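Skevside Two-Arm Teaching Bench

Teach it by doing it. The Skevside is a tabletop bench for people who want to show a pair of robot arms a job with their own hands and have the arms learn from that. You sit down, take hold of the two lead handles, and the arms on the table copy you. No code to write for the first session, and no teach pendant to fight with!

We built the first one at our Illton shop for sorting and tidying jobs, the kind where small things have to be picked out from among other small things, and that is still what we like running on it most. Put a couple of little bright objects on the dark top, bring one arm in from each side, and you feel very quickly how much a person decides without thinking: which arm goes first, how wide to open, when to back off and let the other side have a try.

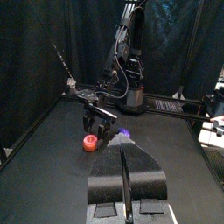 The lead handles are light. You can hold them up for a whole session and your shoulders will still be speaking to you afterward. Squeeze and the fingers close, let go and they open, and the mapping is one to one, so a slow hand gives you a slow arm. Most people stop looking at their own hands after 8 tries or so and just watch the table.

Recording is a foot pedal. Press to start, press to stop, and double-press to throw away the last take (you will use this a lot, everybody does). Each take saves the handle positions, the arm positions and all the camera views on one clock. We suggest 30 good takes of a simple pick before you train anything. Move the objects between takes, turn them, swap their places. Variety helps far more than perfect form.

"I tell new users to stop being so neat," says Dymphna Ó Gríofa, who runs our training days. "If you fumble a grasp and fix it, keep that take. The fix is worth having."

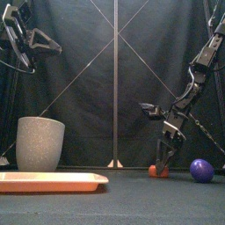 Right arm lowered to a small orange object, left arm raised above the speckled container.

What comes with it
Two follower arms with pointed-finger grippers
Two lead handles with squeeze control
Dark matte top and black curtain backdrop
Foot pedal, cables and a spare set of fingers
Jolum recording software, 2 seats

Good to know
Setup takes one person a morning. The Katsaros finger kit fits without an adapter, and swapping fingers is a job for one small hex key. If you change fingers, record fresh takes with the new ones before you train again. The June software update adds side-by-side playback of up to 32 takes, and it's a wonderful way to spot the one where you sneezed.

Bench visits at Illton can be booked through the contact page. Bring your own objects, the odder the better.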